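Workshop notebook – natural dye bench, Brostwood
Indigo vat, second attempt

The vat is alive! I lifted the lid first thing and there was a proper coppery skin on top, with a clump of dark blue bubbles in the middle. The liquid under it is a clear yellow-green, like weak tea with a bit of lime in it. After the sulky grey soup we had in May, I could have danced.

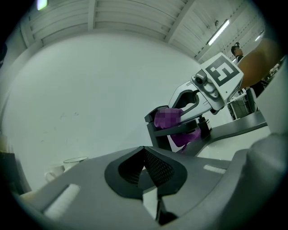

Entry by O. Pylypenko | 13/12/2019 | Dye notes, Binden wool

Recipe as before, but with fructose in place of the old madder and bran. Stock made up in the tall jar, left to settle, then poured in slowly down the side. Vat held at 48 degrees overnight with the lid wrapped in a blanket. pH strips were a bit old, so I'm not writing the reading down as gospel, but the colour sat where I wanted it.

Yarn is the Binden two-ply, 800 g in all, split into 4 skeins and tied loosely in figure-of-eights. Soaked well beforehand. Last time I was lazy about the soak and we got those pale bands near the ties.

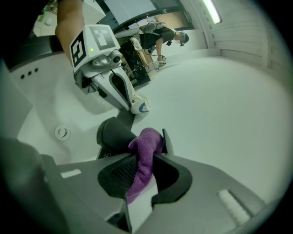
Skein one had a single short dip. It came up bright green and went blue while I stood there holding it, and I still can't get over how lovely that is. Skein two had two dips with a good long airing between, and it's a soft denim shade. Three and four went in together for longer, which was greedy – the vat looked tired afterwards and the second of them is slightly streaky on one side. I may overdye it with weld and see if it makes a decent green.

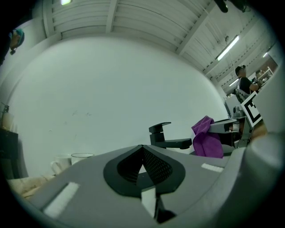
Batch number for the labels is 1315. Please put it on the shade cards as well, as the May ones have no number and I've given up trying to match them.

The Berkarach fleece is next. It's much greasier than the Binden, so it needs a second scour, and no wringing or it will felt. I'd love to try it in the last of this vat for a really pale sky blue. 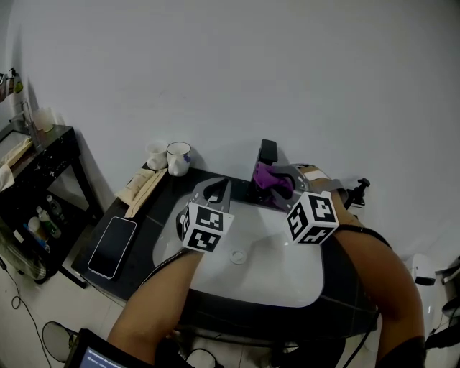
To do: feed the vat a spoon of fructose tonight, stir gently, lid back on. Vinegar rinse for all the skeins tomorrow, then a rub test on white cotton. More lime needed, and new pH strips.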